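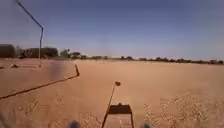

The Skakis seed fair is held every April on open land outside Trenden, and I went this year to look at drought-tolerant sorghum. The bus from town takes 33 minutes and the ticket office is a folding table. I got there early and walked out past the parking area first, where the ground is bare reddish-brown dirt all the way to a low line of dark green trees. A grower told me that soil packs hard after one rain and needs ripping before anything goes in.

The stalls were better than I expected – 29 of them, mostly small farms. Kang had the widest range of grain sorghum, sold by the pound. Flistitz only brought forage types, and their price list was from last season.

Do-yoon Heo gave the noon talk on saving seed at home. He spent most of it on drying, and passed around two jars so people could compare. Lunch was bean stew and flatbread. I bought a pound of the short red variety from Kang and caught the 3:15 bus back.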